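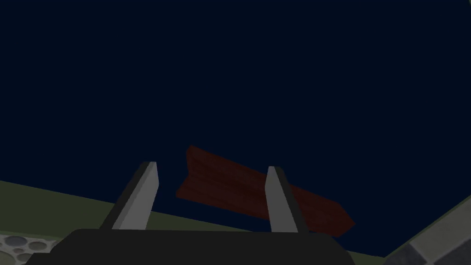

Course Handouts / Game Studies

GAM 145: Games and Their Audiences
Handout 4: Casual simulation games
Instructor: Valentina Leiva

Read this before the April seminar. Bring your play log. We will use it in the second hour.

1. What we mean by "casual simulation"

A simulation game models some real activity: running a farm, flying a plane, managing a bus company. A casual simulation keeps the activity and drops most of the difficulty. The player can stop at any point, lose very little, and pick the game up again a week later without relearning the controls.

The label is used loosely in stores. A store page may carry the tags "casual," "simulation," "strategy" and "family" all at once. For this course, a game counts as a casual simulation when it meets these two conditions:

The main task is taken from work or daily life.
A first-time player can complete a full cycle of that task in one sitting.

A full cycle in a farming game would be plant, grow, harvest, sell. In a delivery game it would be accept, load, drive, unload, get paid.

2. The core loop

The core loop is the set of actions the player repeats most. Write it as verbs. If you need more than five verbs, you are probably describing two loops, one inside the other.

Our main case is Skermont, a ferry management game. Its short loop is load, cross, unload, collect. Its long loop is save, buy, assign. The short loop takes a few minutes. The long loop decides which short loops are worth doing. Most students who stopped playing Skermont early had not yet reached the long loop, and their logs show it. They describe the game as "the same crossing over and over."

Compare Bretatis, where you run a repair shop. Bretatis opens the long loop in the tutorial by giving the player a second workbench for free. Players see what expansion feels like before they have to pay for it.

3. Timers and pacing

Timers hold the player back. They can be used to space out tasks, to make a choice matter, or to sell a way around the wait. The same timer can do all of these.

In Skermont the largest ferry costs 2884 coins. There is no timer on the purchase, but income is limited by the length of the crossings, so the price works as a timer. When you write about pacing, include prices as well as visible clocks.

Wondgate has no prices at all. You are a lock keeper on a canal, and boats come when they come. Pacing is set entirely by the arrival schedule. Several reviewers called it slow. Its regular players use the same word and mean it as praise. Keep both readings in mind when you get to the essay.

4. Who the games are for

Badawi's model, covered in Handout 3, sorts players by what they do when the game asks nothing of them. Some tidy up. Some plan the next purchase. Some close the game. Apply the model to your own log first and then to the sample logs in the course folder.

Be careful with the word "casual" when applied to people. A player with several hundred hours in a farming game isn't playing casually in any normal sense. In this course it describes the design of the game, and we use other terms for the player.

5. Terms to know

Core loop
Full cycle
Soft currency: earned through play
Hard currency: usually bought, sometimes given in small amounts
Sink: anything that removes currency from the game
Idle state: what the game does when the player does nothing

Students mix up sink and price. A price is a number on an item. A sink is the place where the currency leaves. Fuel in Skermont is a sink even though the player never clicks a buy button for it.

6. For the seminar

Play Wondgate up to level 13, or as far as you can get in three hours. Note the time whenever you feel like stopping, even if you keep going. Write out the short loop and the long loop as verbs. List every sink you find.

Reading: course pack, chapter on resource flow, first half only. Skip the section on multiplayer markets, we will come back to it in Handout 6.

Late logs go in the box outside the office, not by email.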